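Le linge blanc de février

Ça me prend tous les ans en février, je vide l'armoire du couloir et je me mets en tête de replier tout le blanc.

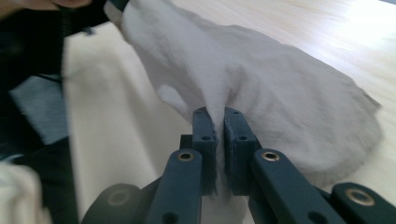 Nighat Lodhi m'a écrit que je m'y prenais à l'envers, qu'un tissu froissé se lisse d'abord à la main, bien à plat, et qu'on ne pense au pli qu'après. Elle ajoute que chez elle on ne repasse plus rien depuis des années, on tire sur les coins et on laisse reposer une nuit sous une pile de draps !

Bon. J'ai essayé. Sur les torchons, ça marche plutôt bien (enfin, les miens sont vieux et tout mous, ils se laissent faire). Sur les grandes pièces, beaucoup moins. J'ai une nappe qui vient de ma grand-tante, immense, et dès que j'en lisse un côté l'autre repart en accordéon. J'ai fini à quatre pattes sur le tapis du salon, avec le chat qui avait décidé de s'installer pile au milieu.

Côté organisation, j'ai changé deux ou trois choses par rapport à l'an dernier. Je trie sur la table avant de ranger quoi que ce soit : les serviettes ensemble, les taies ensemble, et un tas « on verra » qui grossit toujours plus vite que les autres. Les serviettes, j'en ai 11, et ne me demandez pas où est passée la douzième, je la cherche depuis le déménagement. Je les plie en trois dans la longueur puis en deux, comme ça elles tiennent debout dans le tiroir et j'en attrape une sans faire tomber le reste.

Pour les boîtes, j'ai craqué chez Bamness, les grandes en toile avec un couvercle souple. Il en fallait deux, j'en ai pris quatre, évidemment. L'étagère vient de chez Burnska et elle est un poil trop étroite, donc les boîtes dépassent de quelques centimètres et la porte de l'armoire ferme en râlant. On s'y fait !

Le tas « on verra », lui, est parti dans un sac pour la ressourcerie Fakhoury, sauf un petit napperon tout mité que je n'arrive pas à donner et encore moins à jeter. Il est retourné au fond du tiroir, comme l'an dernier.

Il me reste les rideaux de la chambre, que je repousse depuis Noël. Si vous avez une méthode pour les raccrocher sans se tromper de côté, je prends, les commentaires sont ouverts.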